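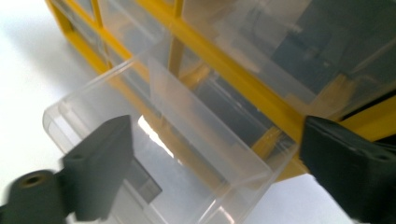
Practising drawers with two hand-held grippers: how I set up the table

Oct 29, 2023

A few of you asked how I lay out the bench for drawer work after the last write-up, so I've gone through it properly. It assumes you've already got a pair of grippers built and talking to the laptop. Mine are the Flekside ones I put together in July at Besano, our shared workshop, with two changes I'll get to. If you haven't reached that stage, do the wiring first and come back!

What you'll need

A pair of hand-held grippers with flat finger pads
A parts organiser with clear drawers (any colour, but stronger is easier for the camera)
A white sheet or board big enough for the table
Something dark to hang either side
Double-sided tape
A spare afternoon

1. Sort the table out first

Cover the top in white and get it as flat as you can. Every ripple turns into a shadow, and then you spend the evening squinting at shadows. I leave a clear patch in front of the organiser so that a drawer has somewhere to come out to, and so my wrists have room as well. Mine is 65 cm from the front edge to the organiser and I wouldn't go much shorter unless you've got tiny forearms.

Black curtains at the sides do wonders. I put off hanging them for ages (I hate drilling into anything I'll have to fill again) and then did both in one go with Oksana Kuzmenko holding the ladder.

2. Put the organiser further back than feels right

My first instinct was to have it right under my nose. Don't. With the grippers in your hands you're working a good bit longer than your own reach, and if the drawers are too near you end up with your elbows behind your back like a chicken. Push it towards the back of the table, middle of the width, and turn it a little. Square-on looks neater, but I find a slight angle gives me a better view of what the fingers are up to.

Tape the base down. A light plastic organiser with nothing in it will happily slide along after the drawer, and two short strips of tape are enough to stop that.

3. Check your jaw opening

Before you go anywhere near recording, open the jaws fully and offer them up to the front of a drawer. You want them to go either side with a bit to spare. Mine opened to 80 mm with the stock linkage, and I filed the end stop to get another 5 mm out of it. That was the first of my two changes.

The second was the pads. Stock ones were a bit too rounded for thin plastic walls, so I printed some flat, squared-off ones. Clear drawers are bendy things. Squeeze just enough to hold and stop there – if you can see the sides bowing, you're overdoing it.

4. Run the cables down, never across

Let the cable drop from the back of the gripper, past your wrist and off the side of the table. Leave a generous loop. A tight cable tugs at your hand just as you're lining up and you'll blame your own aim for it, as I did for a whole weekend.

5. Do a slow one

Start with the middle row. The bottom row has you tipping your wrists down towards the table, and the top row is quite a lift if you're sitting, so the middle is kindest on a beginner. Bring one gripper up to the drawer and park the other low and open where it won't block the view. Then swap hands and do it again. My left is hopeless, if you were wondering.
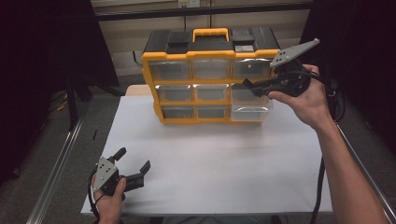

Right gripper up beside the middle row, left one waiting low with its jaws open.

Pull along the line of the drawer. It sounds obvious, but if you pull even slightly sideways the drawer jams in its slot, and the temptation then is to squeeze harder. Let go, push it back in, line up again. Partway out is plenty for a first go.

6. Then record

Once I can do a drawer cleanly in 11 seconds without rushing, I start saving the takes. Anything slower and there's a lot of dithering in it. I keep the fumbles in a separate folder, as Jolene Trevaskis on the workshop mailing list swears by hers for checking her scripts and I've come round to it.

Bits and bobs

If the picture from the gripper camera is full of glare on the plastic, move the lamp before you touch any settings. Bouncing mine off the wall sorted most of it.

Check the screws on the mounting plates now and then. Mine work loose.

I'm going to try it with things in the drawers next, starting with washers. I'll put the pad files up once I've fixed the hole spacing on the left one.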